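The last typewriter man in Retley

Levente Illés doesn't do mornings. Shop opens at 11, or thereabouts, and if you turn up before then you can wait on the step with the cat.

He fixes typewriters. Has done since he was nine, when his aunt Jolán handed him a seized-up Rieger portable and a tin of oil and told him to get on with it. He got on with it. Took four months. It still types, bit heavy on the E.

There were three repair shops in Retley once. Pultach went first, then Siver, and Levente bought up their parts for 900 dollars and a lift home. Drawers of the stuff. Springs, type slugs, ribbon spools, little screws no one makes any more. His daughter Kinga labelled the lot one winter and he has been quietly putting things back in the wrong drawers ever since.

Trade is good, which suprised everyone. Students, mostly. A few novelists. A woman called Anikó Medve who drives in from the coast each May with a different machine under her arm and stays for lunch.

"They want something that doesn't ping at them," Levente says. Then the bell on his own desk machine pings, end of the line, and he laughs till he coughs.
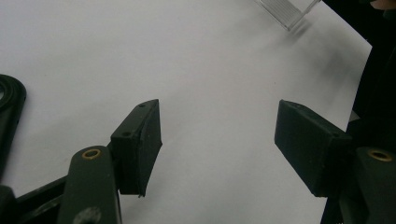
Black pads over a pale, unmarked surface.

He won't do electrics. Won't do colour changes either — people bring in a perfectly good grey body and ask for pink, and he sends them to Bence Takács, who sprays motorbikes behind the servo and doesn't mind.

Kinga is learning the trade, slowly, between shifts at the hospital. She's better at carriages than he is. He told me so while she was out getting the coffees, and asked me not to print it.

Theres a queue of 11 machines at the moment, so don't ring to ask if yours is ready. He'll write to you. Typed, obviously, two fingers, and it takes him most of an afternoon.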